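Tastska Foundation Opens Applications for Its Trade and Technical Study Grants
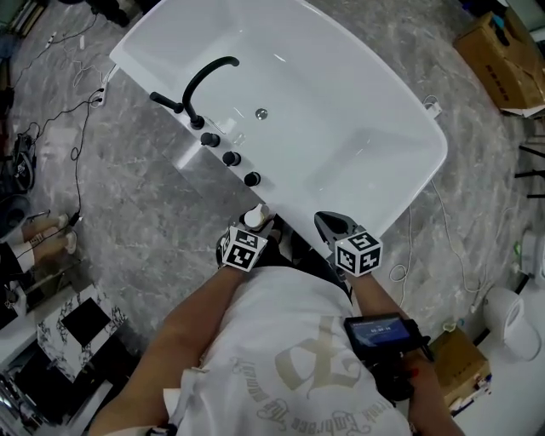 A white freestanding tub with black fittings.

Good news for anyone who has been thinking about going back to school to learn a trade, or going for the very first time. The Tastska Foundation is now taking applications for its next round of study grants, and the program is a good deal bigger than it was last year. There are 50 grants on offer this time, each worth $2,640, and they can be used at either of the two colleges that take part, Clindo Technical College and the Grewal Institute.

The grants are meant for certificate and diploma students, the kind of people who have often had a hard time finding their name on a scholarship list. Most of the larger awards in the region go to students heading into four-year degrees, and while there is nothing wrong with that, it has left a gap for the young person who wants to be an electrician, or the parent of three who has decided that now is the time to train as a dental assistant. The foundation has been trying to fill that gap for 8 years now, in its own quiet way, and we are always glad to pass the word along.

The money is paid in two parts. The first half goes out once the college confirms that you are enrolled, and the second half follows at the start of your next term, as long as you are still attending and passing your classes. You can spend it on tuition, books, tools, work boots, uniforms, exam fees, or getting to and from class — the foundation does not ask for a receipt for every bus ride, though it does ask for a short note at the end of the year saying how the grant was used. It does not have to be paid back.

Courses that qualify this year include plumbing, electrical work, carpentry, welding, heating and cooling, auto repair, dental assisting, medical office work, early childhood care, and commercial cooking. Bookkeeping has been added for the first time after quite a few readers and past applicants asked for it. Part-time students are welcome to apply, and so are evening students, provided the course runs for at least two terms. Short weekend workshops are not covered, I'm afraid, and neither are courses that are taken fully online.

To apply, you need to be 17 or older when classes start and have a place, or the promise of a place, at one of the two colleges. There is no upper age limit, and the foundation would love to hear from older applicants, who sometimes talk themselves out of sending in the form. You do not need top marks. The readers look at your school or work record, your need for help with costs, and what you write about yourself, and they give that last piece quite a lot of weight.

The form itself is four pages long and can be picked up from the student services desk at either college or downloaded from the foundation's website. Along with it you will need to send a copy of your offer letter, proof of your household income, one letter of support from a teacher, boss, or someone else who knows your work (family members do not count, however well they may speak of you), and a personal statement of one page. The statement should say why you chose your course and what you hope to do with it. Plain writing is fine.

Students who live in Odier and travel in to Clindo or Grewal can also tick a box on page two to be considered for the Odier travel award. It adds up to $863 to the main grant, depending on how far you have to come, and there is no separate form to fill in. If you have moved to Odier only lately, include something that shows your new address, such as a lease or a power bill.

Last year the foundation received far more forms than it could fund, and a fair number had to be set aside only for the reason that a page or a letter was missing. So please do look through everything twice before you send it, and make a copy for yourself. If you applied before and were turned down, you may apply again, and your earlier form will not be held against you in any way.

Applications close at 5 p.m. on the last working day of August. Forms can be mailed, handed in at student services, or sent through the website, but they must arrive by the closing time, and a postmark will not be enough. Applicants will hear back by letter or email before the fall term begins, and those who are placed on the waiting list will be told so — a few places usually open up once classes are under way.

Questions about the form can be taken to student services at either college. Help with the personal statement is available there too, free of charge, for anyone who would like a second pair of eyes on it.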